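2018-12-21, sandwich cell, L. Berchtold

Came in early to chase the grip fault before the Barnach people want their arm time back. The log has the fingers reporting "closed on object" with nothing in them, 7 times since the cable was swapped.
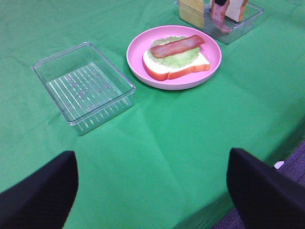 My money is still on the force threshold. I had it at 400 for the old pads and left it there when the Gistow ones went on - my own fault, I'm afraid. Bread and lettuce have been kind to us, but bacon is thin and slippery, and even with a strip lying nicely across the lettuce I wouldn't trust the "placed" flag. Raised it to 800 and restarted.

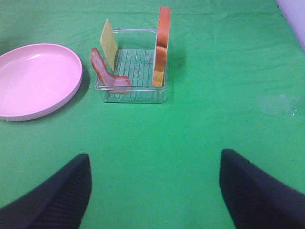

The restart brought back error 888, which Chiba's manual calls "reserved" (thank you, Chiba!). Power cycling the wrist board clears it. Please keep your hands off the table while it homes, as it came down quicker than I liked and I used the stop button. 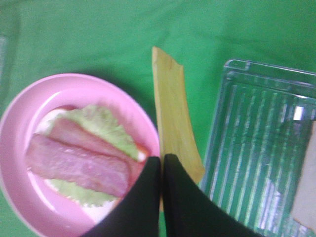 Cheese on the cloth, between plate and tray.

Still to do: put the speed limit back on homing, and write to Prirnelport about spare pads.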